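Search reviews
Enter keyword
Go

Nurnier one-drawer bedside table in grey: long-term review

Last updated: 28 March 2023

The Nurnier is a small bedside table with one wide drawer, a flat top with a raised lip, and four legs. It is sold by Akomia in grey only. Ours was bought at full price in August and has been in daily use since. Kanyarat Saengthong put it together and did the load tests; Mark Anthony Layug wrote up the cleaning and wear notes.

Assembly

The table arrives flat in one box. The legs go on first, then the drawer runners, then the back panel. Assembly took 40 minutes with a hand screwdriver. The instructions are drawings only and are clear except at step six, where the left and right runners look identical on paper. They are not interchangeable. If the drawer will not go in past the halfway point, the runners have been swapped. Undo the two rear screws on each side, exchange them and try again.

All holes were drilled in the right place. One leg needed a further half turn after a week, and we would suggest checking all four at that stage. The feet have no adjustment, so on an uneven floor a felt pad under the short corner is the only remedy.

The top

The top is a plain rectangle with a smooth finish that shows reflections under a ceiling light. A thin lip runs along the left, right and back. It is low, but it will stop a pen or a pair of glasses being pushed off the far side. It also collects dust in the inside corners, where a cloth does not reach well. A dry paintbrush clears it.
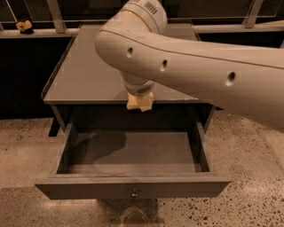 The top did not bow under a stack of hardbacks left in the middle for 18 days. We checked with a steel rule laid corner to corner before and after. A table lamp with a heavy base made no mark. A mug straight from the kettle left a pale ring, which faded overnight but could still be felt with a fingertip. Use a coaster.

The drawer

The drawer is the best part of the design. It takes up nearly the full width of the table and comes out far enough for the back of it to be reached without bending down to look. The bottom is flat, and the walls are low on all four sides. Low walls make small things easy to find but limit what can be stood upright. Paperbacks have to lie flat. A box of tissues of the usual height will not go in.

The runners are plain, with no soft close. The action was stiff for the first few days, then eased. A little candle wax on the runners improves it further. With the drawer fully open and loaded, the table stays on all four feet, but leaning on the drawer front will tip it. In a child's room it should be fixed to the wall, and the fixing is not supplied.

The knob is small, round and metal, fitted at the centre of the drawer front. It is held by one screw from the inside and works loose every couple of months. A drop of thread lock cured this on ours. Anyone with stiff hands may want to replace it with a bar handle, for which a second hole would have to be drilled.

Finish and cleaning

The grey paint is the weak point. The flat areas wear well. The front edge of the top does not, and it takes the knocks from belts, vacuum cleaners and the drawer being pulled out in the dark. 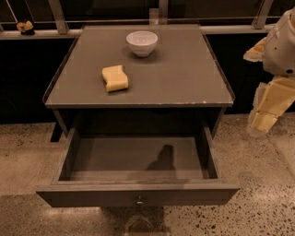
Can chips on the front edge be touched up at home?

They can, if the bare patch is cleaned and lightly sanded first. Seltmont sells a small grey furniture pen that is a near match in daylight and slightly too blue under a warm bulb. Two thin coats hold better than one thick one.

For routine cleaning, a damp sponge and a drop of washing-up liquid are enough. Avoid the scouring side, which dulls the finish at once. Dry the inside of the lip afterwards, as water sits there.

Compared with the Jaidee

The nearest rival we have tested is the Jaidee, which costs less and has a shelf under the drawer. Its drawer is narrower and stops short of full opening. Its paint is tougher. For storage, the Nurnier is the better table. For a hallway or a rented room where it will be knocked often, we would take the Jaidee.

Score: 61 out of 100. Marks were lost for the edge paint, the loose knob and the missing wall fixing. Spare runners can be ordered from Akomia under part number 982.

Contact us | Copyright 2023 | Back to top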